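# Ogunleye hand-held gripper pair, four months on

Reviewed by Rakiya Onyeka, 27/08/2023

We bought a pair of these in April for bedroom and laundry tasks, mostly moving and folding cloth. The price was £1253 for the two, with chargers and a hard case. Before that we taught everything by remote control on a Clastow arm, with one person on the leader arm and another resetting the cloth.

You hold one gripper in each hand and do the job yourself. The camera on each gripper records what the fingers do, and the software turns the recording into a demonstration the robot can be trained on. Folding a T-shirt by remote control took me almost 9 minutes on a good day. With the grippers I can do it in under one, and my folds look like folds.

The fingers are soft and dark and they taper to a point. They pick up a single layer of cotton well if you come in at a low angle. Thick towels are harder. Ebuka Akpan has bigger hands than I do and finds the grip comfortable for a full session. I need a break after 6 or so recordings, mainly because of the weight at the front.

The lens is very wide. I like this for bed work, where you want the far side of the mattress and the headboard in view while your hands are close to the sheet. It does bend straight lines a lot towards the sides, and our first calibration was poor until we followed the long version of the instructions. Fast movements blur the fingers, so slow down when you close on the cloth.

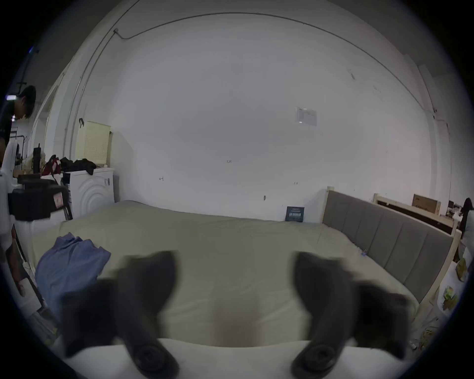
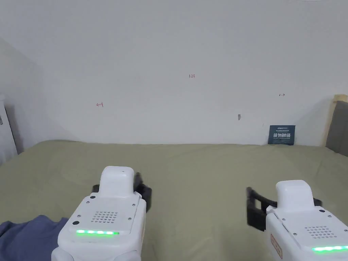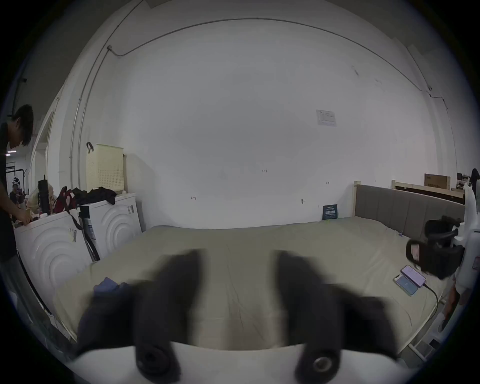

*Bed task with the blue cloth. First and third: views from a gripper camera. Second: both grippers from above, green light strips on.*

The light strip is easy to see while you work, even out of the corner of your eye. The speaker is too loud for a small room and the volume setting is buried in the menus.

Tracking was the weak point at first. A white wall and a plain sheet give the software very little to hold on to, and we lost a lot of takes to drift. Tamunoemi Effiong suggested leaving the room as it was, with the boxes and bags out, and the drift dropped. The firmware update helped too.

Things I would change:

- The case has no slot for spare fingers.
- Left and right grippers are too alike. We mix them up.
- Deleting a bad take needs three presses on a very small button.

Remote control still has its place. If the arm can't reach something, you find out straight away, and with hand-held grippers you may only find out after training. We lost a week to that on the far corner of the bed. For cloth I would buy these again. For heavy or awkward objects I would stay with the Clastow.

Score: 4 out of 5.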